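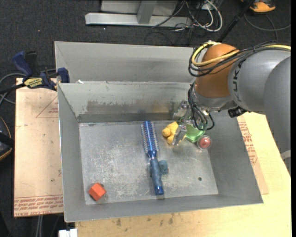
Blue round hairbrush in a gray metal bin.

July 30, 2019

I cut my own hair for the first time in October, and I have kept doing it since. A few people have asked how it is going, so I am writing it down in one place.

My hair is fine, straight and a little past my shoulders. I used to go to a salon called Flornura, a short bus ride from my apartment. A trim there was 40 dollars before the tip. They did good work and I have no complaint about them. Then I changed jobs, my hours moved, and I could never get there while they were open. By fall I had not had a trim in months and the ends were splitting.

I bought a pair of Koppel scissors. They are the plain kind with no coating and a small screw at the pivot. I had tried kitchen scissors on my bangs in college and the hair folded between the blades instead of cutting. The Koppels cut cleanly. I keep them in a drawer away from everything else and don't use them on paper or tape.

My first trim took most of an evening. I washed my hair, combed it flat and let it get to the point where it was damp but not dripping. Then I parted it down the middle from forehead to neck and brought both halves forward over my shoulders. I tied each one low with a small elastic and slid the elastics down until they were level. I cut below them, a little at a time.

The left side came out longer. I fixed it, and then the right side was longer. I stopped after that and went to bed. In the morning, with my hair dry, the difference was smaller than I had thought, and I left it alone for a week before I touched it again.

Since then I have done 4 trims. I take off less each time. I also hold the scissors pointing up into the ends for the last pass, which leaves a softer line and hides small mistakes.

Blow drying is where I still have trouble. The stylist used to do it with a round brush and it took her no time at all. When I try it, the hair on the back of my head wraps too far and catches. What works better is to dry everything most of the way with my fingers first, then use the brush only on the front pieces and the ends. I turn it under once, hold the dryer over it, let it cool a little and unroll it slowly.

I have gone through two dryers. The old Trimus had a low setting that was barely warm and a high one that smelled like dust. The Usix I have now is louder but it has a cool button, and I use that more than I expected.

I would not do this if I had layers or color. For a straight line across the bottom it has been fine. My next trim is due in a couple of weeks, and I want to try cutting the bangs a little longer at the sides.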